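杰里农学生机器人社实训室工作台使用与保养须知

适用对象:本学期参加双臂操作项目的全体社员,以及借用实训室备赛的兄弟班级
维护单位:杰里农(Jindinon)学生机器人社器材组

一、总则

为保证双臂操作项目训练有序进行,减少器材损耗,延长设备使用年限,器材组结合上一学年的使用情况,对原有须知作了修订。各小组在上台操作之前,应由组长组织全组通读一遍,并在登记簿上签字。未签字的小组,不予发放工作台电源钥匙。

本须知所列各项做法,多数来自日常训练中的积累,并无高深之处。凡与指导教师现场要求不一致的,以指导教师要求为准。

二、开机前的准备

1. 清理衣着。长发须束起,卫衣帽绳须塞入领内,手链、手表及挂绳工牌一律取下,放入门口储物格。

2. 检查紧固件。用内六角扳手逐一轻试底座与型材之间的螺栓,能够转动的即为松动,应当拧紧后再做登记。拧紧时按对角顺序进行,每颗先带上力,最后统一收紧。切勿一次将单颗螺栓拧死,铝型材槽内的螺母容易因此歪斜。

3. 检查线缆。沿机械臂连杆走线的电缆须留出弯曲余量,用手将关节缓慢推至两端极限位置,线缆在任何位置都不得绷直。发现外皮发白、有压痕的,应停用并报器材组更换。扎带扎紧后尾端须剪平,剪口朝外侧,以免划手。

4. 检查电路板。裸露的小电路板周围不得放置螺丝、垫片、回形针等金属小件。清洁时使用干燥软毛刷,不得使用湿巾,也不得用嘴吹。

5. 确认急停。每次开机前按下急停按钮一次,确认供电切断后再复位。此项由组长亲自操作,不得代签。

三、台面布置

训练任务以整理归位为主,所用物件均为家中常见之物,如卡片、小收纳盒、毯子、布料等。布置台面时请注意以下几点。

(一)收纳盒。空盒重量轻,夹爪稍有擦碰即会移位。建议在盒底四角各贴一小块可移除胶点,训练结束后用指腹搓下即可,不留残胶。如果有残胶,可用橡皮擦除,不得使用酒精擦拭彩色塑料,个别批次的塑料会因此失去光泽。同时使用两只收纳盒时,宜选用对比明显的颜色,便于操作者和裁判分辨。

(二)卡片。立放的卡片不宜塞满。盒内预留两指宽的空隙,夹爪才有张合的余地。散放的卡片平贴台面时最难夹取,初学小组可先将卡片一角略微折起,待动作熟练后再换用平整的卡片。折过的卡片单独存放,不得混入比赛用卡。

(三)毯子与布料。抓绒类织物容易掉毛,绒毛进入关节缝隙后清理十分费时。新毯子须先单独洗涤,晾干后用粘毛滚筒正反各滚一遍,方可上台。洗涤时水温不宜过高,不使用柔顺剂,柔顺剂会使织物表面变滑,影响夹取。织物不得垂到台面以外,也不得盖住导轨和接线处。 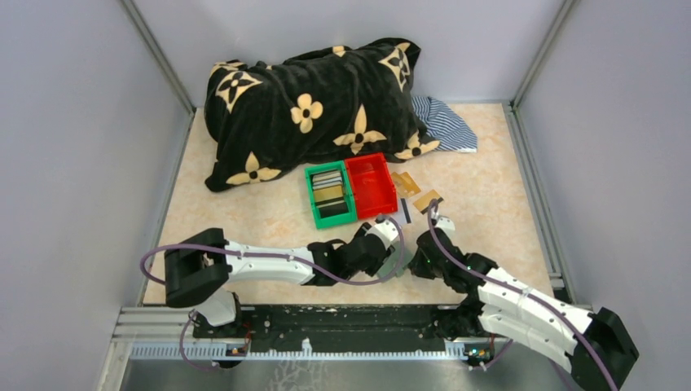
(四)台面本身。每次更换任务前,用拧干的超细纤维布擦拭一遍,再用干布收净水迹。浅色带纹理的面板不易看出污渍,应侧着身子借光查看。台面上的定位标记使用纸质美纹胶带,不使用透明胶带,后者时间一长难以揭除。

(五)围挡。围挡内壁应保持洁净、无张贴物。分工表、流程图等一律贴在围挡外侧。角柱与面板之间的缝隙容易积灰,每月用旧牙刷清理一次。

四、双臂操作的分工与配合

双臂同时工作时,最常见的问题是两只夹爪争抢同一区域。各小组应在训练前用纸笔画出台面草图,标明左右两臂各自负责的范围,中间留出交接区。交接区内任何时刻只允许一只夹爪进入,另一只应在区外等候。

操作口令由组长统一发出,建议使用“左进”“左出”“右进”“右出”四个短口令,避免使用“那边”“再过去一点”之类含糊的说法。口令发出后,操作者须复述一遍再动作。此办法初用时略显拖沓,两三次训练之后即可形成习惯。

初学阶段应将运行速度调至最低档。能够连续完成整套任务且无碰撞、无掉落的小组,可向指导教师申请提高一档。不得自行修改速度上限。

练习顺序建议如下:先练单臂取卡入盒,再练单臂移盒,之后练习双臂各做各的任务,最后练习双臂配合整理织物。织物形状多变,每次摊放的样子都不相同,过早练习容易使新社员丧失信心。

五、训练记录

各小组使用统一的记录本,每次训练填写一页。应填内容包括:任务名称、台面布置草图、所用速度档位、掉落与碰撞情况、线缆及紧固件检查结果、待解决的问题。草图不求美观,但须标明左右方向,并以操作者所站一侧为准。

上一学年,社内各组共完成有效训练记录248页,其中29页因草图未标方向,在复盘时无法使用,殊为可惜。本学年起,未标方向的记录页一律退回补填。

电子版记录由各组自行上传至Erent项目文件夹,文件名按“组别加任务名”的格式填写,不加空格,不加表情符号。

六、收台与日常保养

训练结束后,按以下顺序收台:

1. 将两臂缓慢移至收拢位置,确认夹爪张开且未夹持物件。
2. 按下急停,关闭电源,拔下电源插头。拔插头时手持插头本体,不得拉拽电线。
3. 清点卡片,放回收纳盒,盒盖上注明数量。缺少的当场寻找,优先查看织物褶皱内和台面后侧边缘。
4. 抖开毯子,检查有无夹带小件,然后按三折法叠好放入布袋。布袋内放一小包干燥剂,每月更换。
5. 用软毛刷清扫导轨及型材沟槽,由中间向两端扫,碎屑用小簸箕接住。
6. 以干布擦拭夹爪指面。指面若沾有绒毛,可用纸胶带轻轻粘除,不得用刀片刮。

型材沟槽内不得涂抹润滑油,油脂会粘附灰尘。关节部位的润滑由器材组统一进行,各小组不得自行加油。

备用螺丝、垫片建议以鸡蛋盒分格存放,一格一种规格,盒盖内侧贴手写标签。内六角扳手按尺寸由小到大插在泡沫板上,缺哪一把一望可知。这两项办法花费极少,各家庭的工具抽屉同样适用。

七、器材借用与经费

备赛期间,各小组可借用备用夹爪、收纳盒及织物,每次借期不超过2周,到期可续借一次。借用时双方当面验看,归还时亦同。正常磨损不作赔偿要求,因违反本须知造成损坏的,由小组提交书面说明,并参与修复工作。

本学期耗材经费为1400元,主要用于购置扎带、胶点、美纹胶带、软毛刷及替换线缆。各小组如需添置,应先填写申请单,写明用途。家中闲置的干净毯子、布料和卡片,欢迎捐赠给器材组,交来之前请洗净晾干,并取下一切金属饰物。

八、比赛前的特别提醒

参加Birance校际双臂操作赛的小组,应于十月完成全部校内测试。赛前一晚不再调整机械结构,也不更换夹爪,仅作清洁和紧固检查。随队工具箱应备有:内六角扳手一套、扎带、斜口钳、纸胶带、干布、软毛刷、粘毛滚筒、手写任务卡。

运输时,机械臂须以毛巾包裹关节部位,夹爪处另垫一层软布,箱内空隙用旧衣物填实,不使用报纸,油墨会沾染白色外壳。已经沾染的,可用白色橡皮轻擦,擦后以干布收净碎屑。

到达赛场后,先静置设备,再行安装。安装完毕后按本须知第二部分重新检查一遍,不得以“在学校已经查过”为由省略。

九、附则

本须知由器材组负责解释。各小组在使用中有更好的办法,可写在记录本末页,由器材组试用后收入下一版。普雷达(Preda)工作坊的同学借用实训室时,同样遵照执行。

杰里农学生机器人社器材组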